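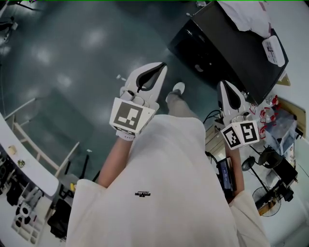

Four Days of Paperbacks in Rivano

By Suleiman Omoregie
November

We use cookies to remember your preferences. Accept | Manage settings

I pack badly for trips, and the worst of it is always books. I either bring too many and curse them on every staircase, or I bring one and finish it on the plane. This time it was one (a slim one, too!), so by my first evening in Rivano I was wandering the old town looking for anything in English with a spine on it.

The woman at my guesthouse sent me to Narner, a used book store up the hill behind the fish market. It's two rooms and a landing, and the owner keeps a handwritten ledger of everything on the shelves. She had 2,602 books in it that night, 677 of them in English, mostly thrillers and old travel writing. I bought a sea story with somebody's ferry ticket still inside and read it until two in the morning.
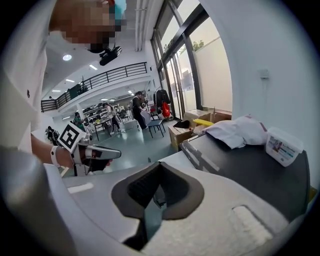
You can trade, too, and that's where it gets fun. Bring a paperback back in decent shape and you get half of what you paid toward the next one. I went up that hill every day I was in town, so by the end I was practically reading for free, although I did spend the savings on almond cake at the bakery next door.

If Narner is closed (she shuts for a long lunch and opens again at five), try Jibrin, down by the bus station. It's more of a café with shelves, the coffee is strong, and the English section is one bookcase by the restroom. I found a decent walking guide there with the maps still in it.

Skip the big store on the harbor unless you need something brand new. I paid more there for one crime novel than I did for dinner, and dinner included wine.

The night bus to Motero leaves at nine, and the reading lights didn't work on mine. Bring a flashlight.

Recent stories
Motero on Foot
Where to Eat Near the Rivano Fish Market
3,000 Miles With One Backpack
Slow Ferries Worth Catching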